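Search this site Enter keywords

3.2 The bin and the table as a place of work 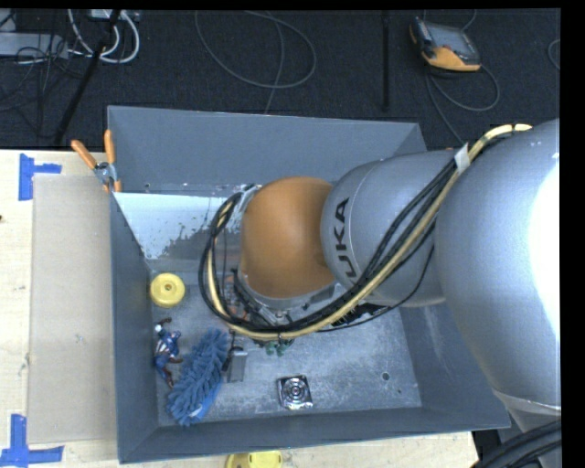

In the previous section we described how the participants sorted household goods on a flat surface. In this section we turn to the open metal bin, which gave us more difficulties than we had expected in January. The question is simple to put: how does the shape of a container change the way in which things are put in it and taken out again? The literature on packing speaks mostly of cardboard boxes with straight walls. An open bin with sloping sides behaves differently, and we found few earlier works which treat it with care. The study of Zeman and Tipoki on storage in small workshops comes nearest to our interest, but their bins stood on the floor and were used by people who bent over them.

Our bin is a grey-painted one and rests on a pale wooden table (Figure 4). The choice of a table was discussed for a long time. Stevens argued that a bin on the floor is closer to what is found in a store room, and this is true. On the other hand, a person who reaches down to the floor gets tired, and tiredness would then be mixed with the effect that we wished to study. We decided for the table and accept that our results say little about floor bins.

Figure 4. The open metal bin on the table, with the arm extended over it.

The sloping walls have two effects. The first one concerns the items that are placed near the edge. A small item, for example a box of tea or a roll of string, slides towards the middle when it is let go against the wall. After several items the middle becomes crowded while the corners stay free. The second effect concerns the taking out. An item which lies against a sloping wall can be reached from the side more easily than one against a straight wall, but it also moves away when it is touched carelessly. Haverford called this "the running item" in his notes, and we keep the name.

We prepared 300 items from the Venham list, which was put together for the first part of the project. They were divided into groups by size and by how easily they roll. For each trial, up to 100 items were put in the bin in an order that was fixed beforehand. The order was the same for the bin and for the straight-walled Davanik box, so that the two could be compared. Between trials the bin was emptied fully and wiped - dust on the paint made the lighter items stop higher on the wall, and we saw this only after the first 5 trials, which we therefore repeated.

A word should be said about the corners. In the Davanik box the corners were used early, as people and plans both tend to begin there. In the bin they were used late or not at all. When a flat item was laid in a corner it often stood partly upright, and the next item came to rest behind it. Such pairs were hard to take out in the given order. Following the advice of Bartoš we did not correct them by hand, and they are marked in the tables as "leaning".

The depth of the filling was measured at the middle and at the front corner after each layer. We did not measure it during the placing itself. The values for both containers are given in Section 4.1, together with the share of leaning pairs and of running items in each group.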